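Ticket 389 - Kyei trail runner, wrong colorway shipped
Opened by: Milagros Tagle, Wekwood store
Status: open

9:10 customer order says Putis Teal, size 8. Box label says Putis Teal. Shoe inside is the gray. Checked two more boxes off the same pallet, same thing.

9:40 called Undville warehouse. They show 400 pairs teal on hand, none gray. So either the count is wrong or the labels are. Asked for someone to open a carton.

11:15 Ayuba Osei here, Undville. Opened one. Gray. Scanner reads the barcode as teal, so the lable file is bad, not the picking. Stopped all outgoing on this style.

11:50 Milagros - web page still taking orders for teal!! pls pull it. Customer wants teal or her money back, does not want gray.

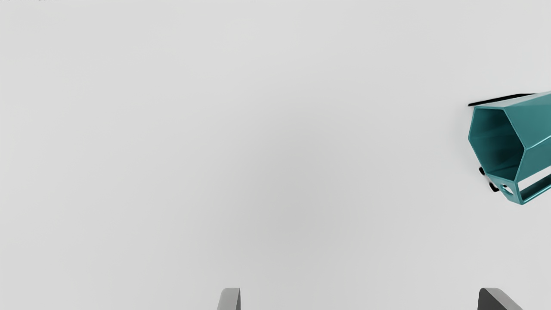 1:30 Ayuba. Listing is down. Factory sent 600 pairs total under two codes and I think the codes got swapped at their end, waiting on the packing list. For anyone checking cartons, teal is a blue-green with a matte look, same family as the six-sided holder, no way to mix it up with the gray. Open the box, dont trust the sticker.

2:05 refund sent. Leaving open til packing list comes in.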